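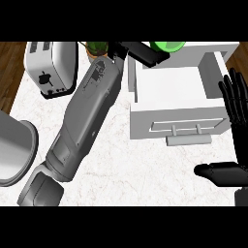
Vogler stone benchtop sealer, 2 litres

We put this on the kitchen bench in June and I've held off reviewing it until now. It goes on with a cotton cloth and smells fairly strong, so open the windows. Two coats took me a morning. The tin says to wipe off the excess after ten minutes – do it sooner on a warm day or it gets tacky.

Coffee and olive oil wipe up fine. Lemon juice still etches if you leave it, same as with the Rurkon sealer I used before. Colour hasn't changed.

It cost $94, and there's more than half the tin left. The lid is a pain to get back on. Four stars.

Finn Teuber, December 2020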